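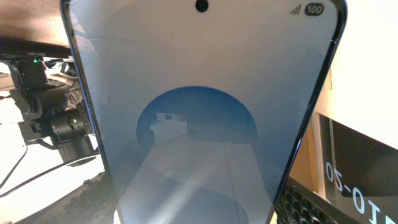 **Figure 2.** Smartphone with a lit screen; the battery indicator at the upper right reads 100.

### 3.2 Screen glare and the reading of status icons

Participants in the Kusuma study (n = 168) viewed lit phone screens indoors and reported the battery level shown. Of these, 152 gave the correct value at first glance. Streaks of reflected light, as in Figure 2, were named as a distraction by 112 participants — most often when they crossed a pale background. Dark indicators with white numerals were read faster than thin gray icons, in line with earlier work by Cuadros on the Tusow display set. Screen brightness was held constant across both sessions, and no participant was permitted to tilt or move the phone.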